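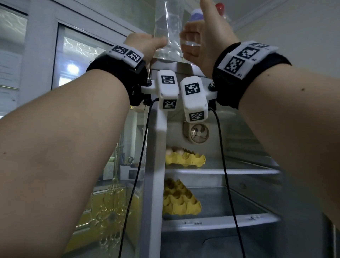 Hands in the fridge! Look for the square black-and-white markers on the wrist straps.

Hello, I'm Naveen, and I look after a machine called Marnent. Marnent is a robot arm at our workshop in Pekthorpe, and one day we'd like it to be really good at kitchen jobs. Before it can do anything clever, though, it has to be set up properly – and that's my bit.

So what are those funny squares for? Each one is a pattern that a computer can pick out very quickly, a bit like you spotting your best friend's coat in a busy playground. If the computer knows how big a square is, it can work out how far away it is and which way it's tilted. Put one on a wrist and you can follow the wrist!

People's hands are brilliant teachers. You can hold a crinkly plastic bag without even thinking (try it!), but a robot needs to learn how hands move and where they go. We give Marnent lots of recordings to learn from. The fridge set has 740 in it, and my friend Stepan is still adding more.

Now for the looking-after part. Every morning I wipe the markers with a soft cloth, as a smudge of jam can hide a whole corner. Then I check that the plates are flat and the straps are snug, and I give each cable a gentle wiggle. It takes me 5 minutes, or longer if I've lost my cloth again.

Last September one plate had a tiny bend in it, and Marnent kept reaching just to the side of its cup. Bump, bump, bump! I fitted a new plate, ran the test again, and it picked the cup up on the first go.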